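Old desktop that gets loud and hot – clean it up or let it go?

Posted in Home & Household > Fixing Things

Fadime Eren

Hello everyone, I hope this is the right section. I've been reading here for a long time (mostly the gardening side, if I'm being truthful) but this is my first time asking something.

I have a desktop computer that used to be my father-in-law's. He used it for his stamp catalog and his letters, and when he moved in with my sister-in-law he passed it along to me, and I've been using it in the sewing room ever since for patterns and for the household accounts. It's a plain tower with no fancy lights or anything. It has always been a perfectly polite machine and I've grown fond of it.

Since November, though, it has gotten LOUD. It starts out all right in the morning, and then after I've had it on a while the fan winds up like a hair dryer and stays that way. Twice now it has simply shut itself off in the middle of things, once while I was halfway through a quilt layout that I had not saved. The back of the case feels quite warm when it's noisy. If I leave it alone for a good while it starts again as though nothing had happened.

The sewing room is carpeted and the tower sits on the floor under my cutting table, next to the scrap basket. There is a cat. I suspect you can all see where this is going. I looked at the back with a flashlight and there is gray fluff in the slots, and I would guess there's a good deal more of it inside.

So my questions are these. Can a person like me open it up and clean it without ruining it? I'm handy with a sewing machine, I've oiled and de-linted those all my life, but I've never had the side off a computer. Can I use the vacuum cleaner? My neighbor says yes and my son says absolutely not, and neither of them will explain. And is it worth the trouble at all with an older machine, or am I being sentimental? The repair place in town (Musano, next to the bakery) wanted 80 dollars just to have a look at it, and that seems like a lot for dust.

Thank you for reading all this. I know I go on.

Mohandas Thampi

Just buy a can of compressed air and blow it out, takes five minutes. Everybody makes a big deal of it. I do mine in the garage. Or get a laptop, they're all laptops now anyway.

And get it off the carpet.

Bindu Rajan

Welcome, Fadime! First of all, you are not being sentimental, or if you are then so am I, and we can be sentimental together. I kept my mother's computer running for years after everyone told me to throw it out, and it did everything I asked of it. If the machine suits what you do, there's no shame in keeping it.

And if you've spent your life getting lint out of a sewing machine, you have better hands for this job than most people who attempt it. It's the same kind of work, really – patience and good light and not forcing anything. What you describe (fine when it starts, loud once it has warmed up, then shutting off) sounds very much like a computer that can't get rid of its heat. It shuts off to protect itself. I can't promise you it's dust, as there are other things that do it, but dust is the cheapest thing to rule out, and with a cat and a carpet and quilting cotton I would put my money there.

Before you open anything, please copy your patterns and your accounts onto a memory stick or an outside drive. I say this even though a cleaning shouldn't touch your files at all. A machine that keeps switching itself off is one you want a copy of, and you'll be so much calmer with the screwdriver in your hand.

Then shut it down the proper way, turn off the switch at the back if it has one, and pull the power cord. After that, press the power button on the front and hold it for a few seconds, to let out whatever charge is left. Take a snapshot of the back with your phone so you know which plug went where, and unplug all of it. I used to think I'd remember. I never remembered.

Now carry it to a table, and do please make it a table and not the carpet. Carpet and wool socks make static, and static is the one thing in this business that can do harm without your noticing. I work in the kitchen in cotton sleeves, and I touch bare metal on the case before I reach inside and every so often while I'm in there. You can buy a wrist strap if it makes you feel better, and I wouldn't talk you out of it.

Most towers have two or three screws along the back edge that hold the side panel on, and then the panel slides backward and lifts away. If yours won't slide, look for one more screw or a latch before you pull any harder! You generally want the panel on the left when you're facing the front. Keep the screws in a saucer.

Laying the tower down makes everything easier, and I wish I'd known that on my first go, when I did the whole business bent over sideways like a heron. With the panel off and the case on its side, the big green board faces up at you and you can see what you're doing, as with the one being worked on by the robot arm in the photo I'm adding under this paragraph. Get your bearings from the gray metal drive bays along the right side of that one, and from the light blue SATA cable looping near them. A cable like that carries the data to a drive, and it's easy to catch one with a sleeve or a brush handle, so notice where yours run before you begin. One difference to keep in mind is that the CPU socket in that machine is empty. In yours the processor will be in place with a block of metal fins and a fan on top of it, and that block is where the fluff loves to collect.

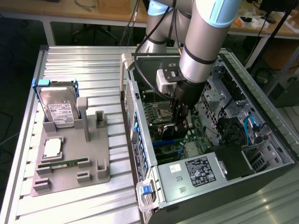
Leave that fan and its block right where they are. There's a special paste between the block and the processor, and if you lift the block off you'll need to clean away the old paste and put on new. It isn't terribly hard, but it's a different afternoon's work and you may not need it.

For the dust itself, I use a soft clean paintbrush (natural bristle, never used for paint) and a can of compressed air. Loosen the thick stuff with the brush first and pick out the big mats with your fingers or with plastic tweezers. You may find something that looks just like felt between the fan and the fins. Then use the air in short puffs. Keep the can upright, because if you tip it the liquid comes out very cold and wet. And hold each fan still with one finger while you blow on it! People love to make the fans whizz around, but it's hard on the bearings.

On the vacuum, your son is closer to right, although he might have told you why. The plastic nozzle can build up static as the air rushes through it, and it's also strong enough to swallow a little part you'd rather keep. Some people hold the hose a good distance off just to catch the cloud while they puff with the can, and I've done that myself and lived to tell about it. I wouldn't put the nozzle inside the case. The outside slots with the panel back on are fine to vacuum, if you're gentle about it.

Do the slots at the back and the front too, and the grille on the power supply, from the outside only. The power supply is the metal box the cord plugs into and you must never open it, even unplugged. If it's packed solid and the puffing doesn't help, that would be a good reason to pay somebody.

Before you close up, look around to see that nothing has come loose and that no cable is leaning into a fan. Then panel, screws from the saucer, plugs according to your snapshot, and give it a good run while you're in the room. Save your quilt often!

As for where it lives, could you raise it up? Mine sits on a low wooden plant stand, 6 inches off the floor, and the difference in how much fluff it takes in has been wonderful. Leave some space behind it so the warm air has somewhere to go. I'd move the scrap basket to the other side as well. The cat I can't help you with.

Do write back and tell us how it went. And what's the quilt?

Murali Gowda

Bindu has covered the cleaning better than I could, so I'll only add a few things.

Check that the fan on the processor really does turn. With the panel off and everything clear of the inside, plug it in, switch on, and just look – hands in your lap. If the fan stutters or grinds, a new one is cheap, though you'd want one that matches your board. A fan that's on its way out will also get loud, and cleaning won't cure it.

If it's clean and the fans all spin and it still shuts off when warm, then the paste Bindu mentioned may have dried out, or the power supply may be getting tired. At that point I'd think harder about the money. I don't find 80 dollars outrageous for somebody's time, but ask whether they take it off the bill if you go ahead with the repair. Some places do, some don't, and it's worth asking before you carry the thing down there.

I disagree with the first reply about laptops, by the way. They fill up with cat hair too, and they're a good deal more trouble to open.

Fadime Eren

Oh, thank you all so much. I have copied my files (my son found me a memory stick) and bought a can of air, and I have a paintbrush that was meant for glazing pastry and has never been used. I'll do it on the kitchen table while the cat is shut in the bedroom.

Bindu, it's a log cabin quilt in blues and creams for my niece, and I did manage to lay it out again from memory. I think I like the second version better. I'll let you know what I find in there.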